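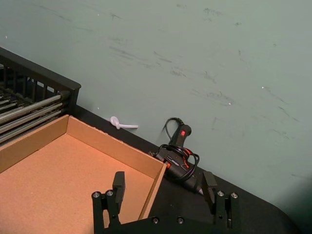

Dicas de bancada: arrumar com os dois braços do kit Staltado

Quem tem uma bancada pequena sabe como ela enche depressa. Fitas, abraçadeiras, cabos, a ferramenta que ficou de fora "só por hoje"... Ando a experimentar o kit Staltado, dois braços com pinça que se alugam por 137 euros ao mês, e estou encantado! Não o uso para nada de extraordinário. Uso-o para pôr coisas no sítio, e aprendi com ele uma data de truques que servem também a quem arruma à mão.

O escorredor de louça serve de estante. Um escorredor preto, de grelha, custa pouco e aguenta bem os rolos de fita, deitados ou de pé. Comprem um com a barra da frente grossa, que escorrega menos quando a pinça lhe toca de lado.

Ao lado do escorredor, uma caixa de cartão baixa. As paredes altas são o pior inimigo da pinça - ela precisa de entrar aberta e sair aberta. Cortei as minhas com um x-ato e nem me dei ao trabalho de alisar a borda. Encostem a caixa ao escorredor, para não ficar um vão onde as peças pequenas desapareçam.

Antes de ligar os braços, deixo o escorredor e a caixa vazios e faço uma passagem lenta, sem pegar em nada. Se uma pinça raspar, puxo tudo um dedo para trás e repito.

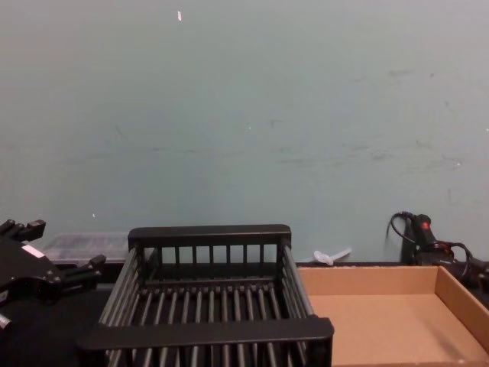

É preciso saber programar para usar o kit?
Basta guiar os braços à mão uma vez e gravar o movimento. O programa que vem com ele, o Naltix, repete o percurso e deixa corrigir a velocidade num menu simples. Guarda até 1.000 percursos, muito mais do que alguma vez vou gastar.

Os rolos de fita são o melhor exercício para começar. Apanhem-nos pelo furo do meio, com um dedo da pinça por dentro, e não pelas bordas, onde a cola agarra pó e às vezes agarra também a pinça. Comecem com fita isoladora preta e passem depois à transparente, que é mais larga e mais chata de ver contra a grelha. O que é miúdo vai para um organizador de plástico com divisórias, encostado à parede, e as ferramentas com fio ficam igualmente lá atrás, com o cabo enrolado.

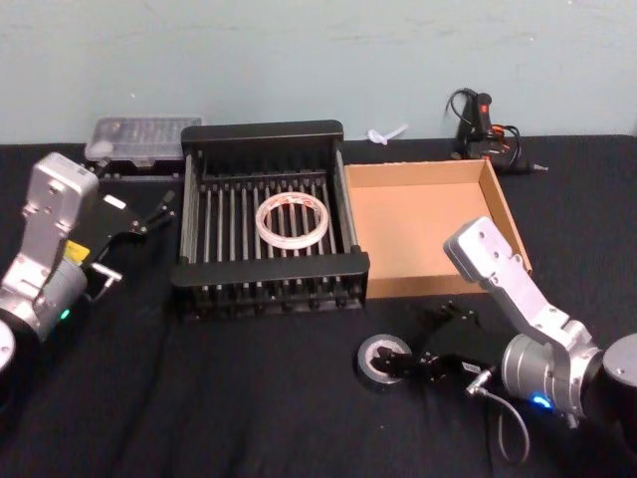 Um pano preto por baixo também ajuda muito, desde que fique esticado. O meu faz pregas ao fim de umas sessões e lá vou eu puxá-lo pelos cantos. Quem preferir uma base rígida pode ver as da Ekpo, que se limpam com um pano húmido (eu continuo fiel ao tecido, faz menos barulho!).

De que não gostei: o manual é fraco e os cabos dos pulsos pedem atenção. Deixem-lhes folga e confirmem que a volta não passa à frente da pinça. Em novembro quero experimentar as pontas de borracha da Pridimmont e depois acrescento aqui o resultado.

Página revista em 18/10/19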